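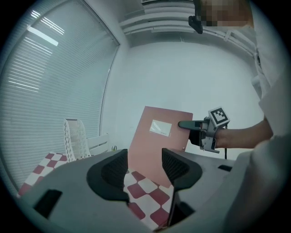 Harpreet Marchand asked whether the red folders were still in use at Linside, or only kept for visitors. They are in use. Each has a clear pocket on the front for a card, and the one I saw was upright over a checked cloth by the window blinds.

The records room holds 2552 files, and we were shown the shelves for 513 and 514. Loans go back by 5 – the desk shuts then, and the Gollau bus leaves soon after. Tea was in the Janevski room, down the back stairs.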